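Imprimir | Enviar por correo

Una tarde en el taller de Verkimetti: puertas abiertas para quienes todavía reparamos

4 nov 2025

Llegué media hora antes de que abrieran y ya había cola. Gente con torres debajo del brazo, una pareja con un portátil envuelto en una toalla, un chaval con una caja de zapatos llena de memorias. La jornada de puertas abiertas de Verkimetti se anunciaba como visita guiada al taller, pero medio barrio la había entendido como consulta gratuita, y la verdad es que salió mejor así.

Para quien no lo conozca: Verkimetti es un taller de reacondicionamiento de ordenadores que ocupa una antigua imprenta, dos plantas con ventanales enormes y un suelo que cruje a cada paso. Compran equipos retirados de oficinas, los revisan, los limpian y los vuelven a poner en circulación. El año pasado salieron de allí 1.588 máquinas. Lo pone en una pizarra junto a la entrada, escrito con tiza, y me hizo ilusión ver que la cifra la habían corregido varias veces.

Nos recibió Touran Kordestani, jefa de taller, con una energía que a las diez de la mañana de un martes me pareció envidiable. Habla deprisa, salta de un tema a otro y contesta a todo. La visita empezó en la recepción de material, donde cada equipo recibe una etiqueta y pasa a las estanterías a esperar turno. Allí me enteré de que lo primero que hacen es el borrado de los discos, antes incluso de saber si el ordenador vale la pena. «Si luego no arranca, por lo menos los datos de alguien ya no andan por ahí», nos dijo.

De allí subimos a la sala de diagnóstico, que para mí fue lo mejor del día. ¡Qué gusto de sitio! Bancos largos, buena luz, cajones rotulados a mano y un silencio que solo rompían los ventiladores. Touran nos explicó el orden que siguen con una torre de sobremesa: quitar el panel lateral, soplar el polvo, mirar condensadores y conectores, y arrancar con lo mínimo, o sea, placa, procesador y un solo módulo de memoria. Si enciende, se va añadiendo lo demás pieza por pieza. Yo llevo años haciéndolo al revés – lo enchufo todo y rezo – y salí de allí bastante avergonzado.

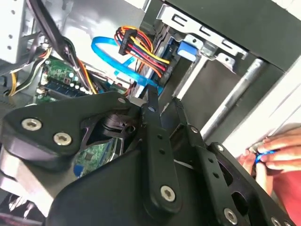 También se habló mucho de pasta térmica, tema que en un grupo de aficionados puede durar horas. En el taller usan la de Darkell y la cambian siempre, tenga la edad que tenga el equipo. Un señor mayor defendía que la pasta original no se toca mientras las temperaturas sean buenas, y Touran le dio cuerda un buen rato, con mucha paciencia, hasta que tuvimos que seguir porque venía detrás el segundo grupo. Ninguno de los dos cedió.

La planta baja guarda el almacén de recambios. Fuentes de alimentación, disipadores, tornillería de todas las medidas en botes de conserva. En un rincón tienen 285 teclados esperando limpieza, casi todos de una misma oficina, y según parece es la tarea que más pereza da. Los lavan sin las teclas, que van aparte en una malla, y los dejan secar un par de días. Me quedé mirando un estante de piezas de los Bolley, aquellos sobremesas compactos de hace años. Yo tuve uno y le rompí la pestaña del frontal, y resulta que tienen una bolsa entera de pestañas sueltas. Me vendieron una por 6 euros y volví a casa como un niño con zapatos nuevos.

A mediodía hubo un pequeño taller práctico, con plazas para 19 personas. No conseguí entrar, pero dejaban mirar desde el pasillo. Cada asistente desmontaba y volvía a montar una torre completa, y daba gusto ver las caras cuando pulsaban el botón (a la chica del fondo no le arrancó a la primera: el cable de alimentación de la placa, un clásico). Los bocadillos los puso la panadería Brandão, que está dos portales más abajo. El de queso con membrillo, recomendadísimo.

Si tengo que poner una pega, la señalización. Hay que entrar por el callejón y el cartel está en la puerta principal, que no se abre. Vi a varias personas dar la vuelta a la manzana, y yo fui una de ellas.

Piensan repetir en diciembre, con más plazas para el taller práctico y una mesa dedicada a portátiles. Hay que apuntarse por teléfono o pasarse por el mostrador. Yo ya me he apuntado, y esta vez llevo la torre de mi cuñada, que lleva meses apagándose sola.

Comentarios (4)

marisa_t
Estuve en el segundo grupo y también di la vuelta a la manzana, jaja. Muy buena la explicación del arranque con lo mínimo.

Julián
El señor de la pasta térmica tiene razón. Si funciona, no lo toques.

pepo78
¿Sabes si tienen piezas de Bolley de la primera serie? Busco la bandeja del disco.

El autor
@pepo78 Vi bandejas, pero no te sé decir de qué serie. Llama y pregunta, son muy majos.

Entradas recientes

Limpiar un teclado sin perder ninguna tecla
Mercadillo de electrónica: lo que compré y lo que dejé
Tres fuentes de alimentación muertas y una que resucitó
Visita al archivo de la radio local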